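Speaker notes: condition reporting for works on loan
Hurard Gallery registrars' session, November

Slide 1
Introduce self and Kęstutis Venckus (packing and transit, second half). Questions held to the end.

Slide 2
Scope: framed works on paper and small sculpture. Oversize canvases are out of scope. Terms follow the Seltlow loan agreement, schedule 2.

Slide 3
Outgoing report is completed before wrapping. Incoming report is completed after the crate has acclimatised. Both are signed by lender and borrower. Colour target in every overall photograph.

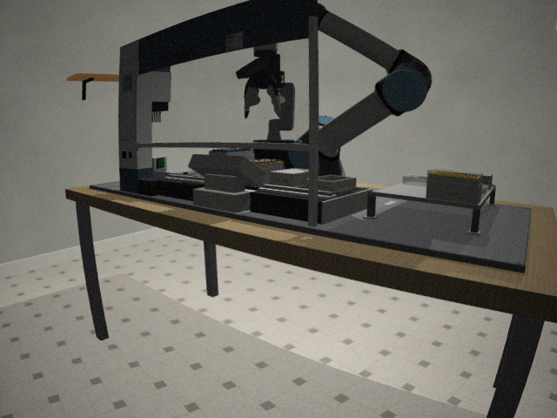
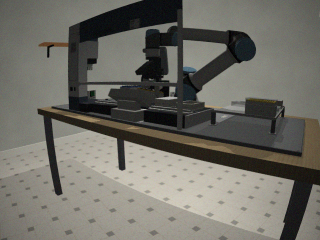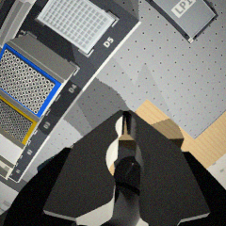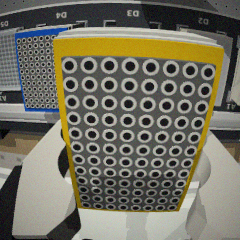 Slide 4
Raking light at 20 degrees, left side first, then top. Record cockling, lifted hinges and abrasion separately. Do not use "good" or "fair" without a note of location.

Slide 5
Drosorside case. More than 1000 sheets travelled, two venues. Mount burn was recorded at the second venue but missing from the outgoing report. The claim stalled on that omission. Pause for the Benjamín Insaurralde quote on the handout.

Slide 6
Chiang database fields: accession number, examiner, light source, change since last report. Free text is limited to 2000 characters. Attach the annotated overlay as a separate file.

Hand over to Kęstutis. Leave slide 6 up while he changes microphones.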